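Guest Panel Meeting, Hotel Wunholm
Sunday, January 6, 2019, upstairs lounge

Minutes, typed up by me because I was the one who brought a laptop. If I got something wrong, tell me and I'll fix it before the next one.

We started a little late while people found parking. The notes from the November meeting were approved with one change: the late checkout fee applies to weekend stays only, and I had left that out. Sorry!

1. Front desk and check-in

Most of the comment cards were about waiting for rooms again. The manager told us that 37 cards came in over the holidays and most of the grumpy ones were about arriving early and getting no clear answer. We all agreed that a wait is fine if somebody tells you how long it's going to be. The desk will start taking a cell number and texting guests when the room is ready. I asked if bags could be tagged and locked up in the meantime (mine sat by the elevator once, for hours) and the answer was yes, in the old coat room.

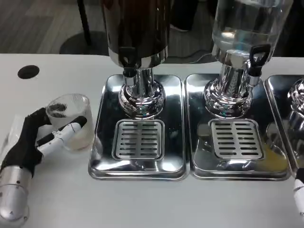

2. Room 316

Yes, this again. The heater still knocks at night. Heitmann sent a technician before Christmas, he changed a valve, and it was quiet for a few days and then started right back up. The manager wants to keep selling the room at a lower rate. Two of us said take it off the list until it's fixed, and I was one of them, having slept there. Or tried to. We went back and forth on this for far too long and settled on this: Heitmann gets one more visit, and if the knocking comes back, the room closes.

Related to that, the guests in the rooms next door have been complaining too, and they weren't offered anything.
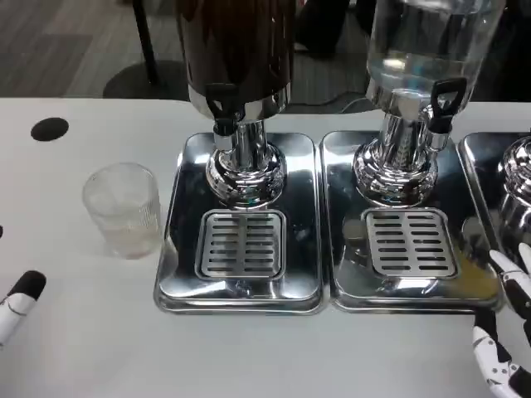 They should have been, in my opinion, and the manager said she would look up who stayed there and send them a breakfast voucher. She also wants the night staff to write noise complaints in the log with a time next to them, which I thought they were doing already.

3. Shuttle to Illberg station

The last run leaves Illberg at 6 and the train from the coast gets in right after that, so people stand there and watch the van drive off. Everybody laughed, but it's a pretty bad look! The driver is willing to do a later run if his morning starts later. We'll try it for a month and see who rides.

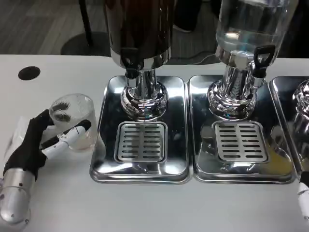
Breakfast took up the rest of our time, and I'll try to keep it short. Hot food is good, the eggs are better than last year, and the line at the toaster is still awful. A second toaster was approved on the spot. On drinks, some guests would like bigger glasses at the buffet. I'd be happy with clear ribbed ones on the order of what's in the photo, since they look nice on a table, but the kitchen wants to check what fits in the dishwasher racks first. Left open. 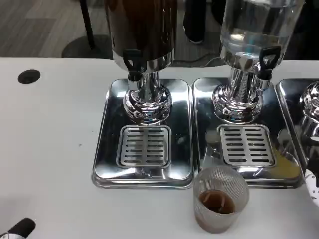

4. Booking system

The switch to Hasedis is set for the spring. My worry was existing reservations, and we were told they'll all be moved over and every guest will get a new confirmation email. Loyalty nights carry over too. I asked for that to be in the minutes, so there it is.

5. To do

Manager: text messages at check-in, vouchers, call Heitmann.
Driver: trial schedule for the later run.
Kitchen: order the toaster, measure the racks.
Me: send these out and book the lounge for next time.

We wrapped up after 3 and a few of us stayed for cake.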